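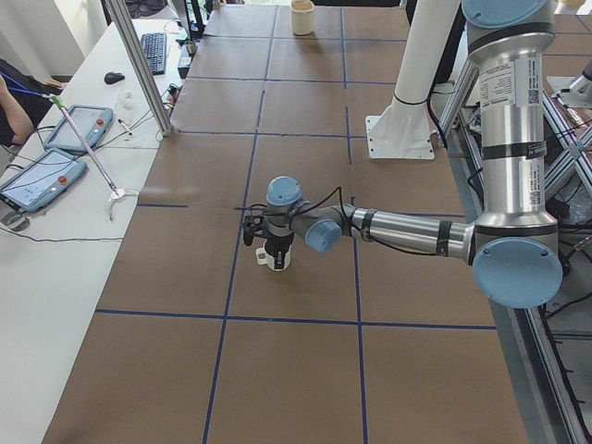 Paper Before Plastic

The packing store in Gilmartin still sells brown kraft paper by the roll, and the rolls are heavier than most people expect. A wide one can weigh more than 50 pounds. Customers tend to come in for a few yards to wrap a parcel and leave with enough to last several winters.

The word kraft comes from the German for strength. The process behind it dates to the late 1800s and uses a chemical cook to separate the wood fibers without chopping them short. Long fibers make paper that is hard to tear. The brown color is what remains when no bleach is added.

In Arnon, the mill that once supplied most of the valley's grocery bags closed its bag line when plastic took over. The main paper machine kept running. It made liner for cardboard boxes, then feed sacks, then liner again. Bags came back a few years ago, after two nearby counties put a charge on plastic ones, and the mill now runs the line on a single shift that starts at 6 a.m.

The finished paper is sold by weight. Light grades, the kind used to fill empty space in a shipping box, crumple easily and cost the least. Heavier grades go to builders, who lay them over finished floors, and to schools, which use them for murals and to cover art tables. A 70-pound sheet will stand up to poster paint. Cheaper paper soaks through and sticks to whatever is under it.

Tape is the usual complaint. Painter's tape lifts off kraft cleanly if it is pulled back slowly at a low angle, but packing tape takes the top layer of fiber with it. Gummed paper tape, the kind that has to be wetted, bonds well and can go into the recycling with the box. The Virnska warehouse, which ships canning jars, switched to it last July and went through 106 rolls before the fall rush.

Paper has its own costs. It takes a lot of water to make, and it takes up more room on a truck than plastic film does. Paper bags also need to be used more than once to make sense. At the Vomis farm market, a crate by the door holds used bags for anyone who wants one. On a busy morning in August some 100 of them go back out, many with an old shopping list still written on the side. The crate is usually low by noon, and the market puts out new bags after that.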